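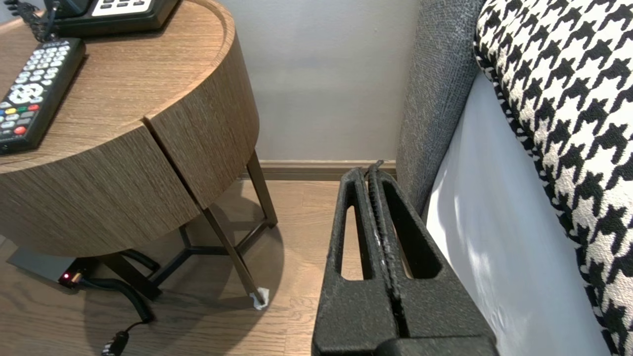
Remote and phone sharing the top of a round side table, power strip on the floor below.

Print this page | E-mail this to a friend

The Small Round Table Problem
by Edileuza Brandão

A round table next to the bed looks lovely in the store. Then you bring it home and learn that everything you own is a rectangle. The phone is a rectangle, the remote is a long rectangle, and the book you have been reading since last April is a rectangle with a coffee ring on it. Whatever you put down, a corner wants to hang over the side.

I have lived with one of these tables for nine years, and this is how I keep the peace.

Give the top to one thing. If you still have a desk phone with a curly cord (I do, and I can find it in the dark, which is more than my nephew can say for his), the phone wins. Set it toward the back and let the cord drop down the side away from the bed. A cord on the bed side will be wearing your elbow by morning.

The remote goes in the drawer. I know, you want it handy. It will be handy. It will be in the drawer, where you left it, and you won't be on your knees with a flashlight during the last ten minutes of the movie. Lay it in flat and don't give it company. Once you let in one dead battery and a takeout menu, the rest of the kitchen junk drawer hears there's a vacancy.

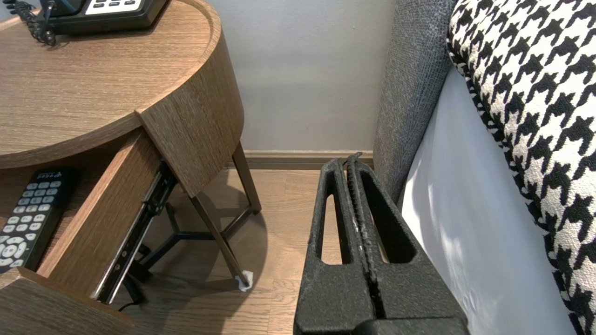 Drawer open, remote inside, phone on top.

Curved drawer fronts are fussy. Pull from the middle, with one hand, and don't yank. If yours drags, take out whatever is in there, wipe the metal slide with a dry cloth, then run the drawer in and out a few times. My friend Valquíria Rezende swears by rubbing the slides with a candle stub. I tried it and got a drawer that smelled like vanilla and stuck exactly as much as before.

Put felt under the feet. Thin metal legs are hard on wood floors, and the ones that splay out seem to go looking for trouble. Check the pads when you sweep. They pick up hair, slide off center and sulk. A pack costs me $3 at the hardware store in Zillville, and I have spent more than that on floor crayons to cover up the times I didn't bother.

Cords last. A power strip under the table is fine if you can reach the switch without moving furniture. Keep it close to the legs, with the slack on the wall side, and dust it - unplugged, please - when you do the baseboard. Any cord that wanders out into the walkway will be found by a bare foot at 3 in the morning.

Next time: what to do with 70 hangers when you own 9 shirts.

Print this page | E-mail this to a friend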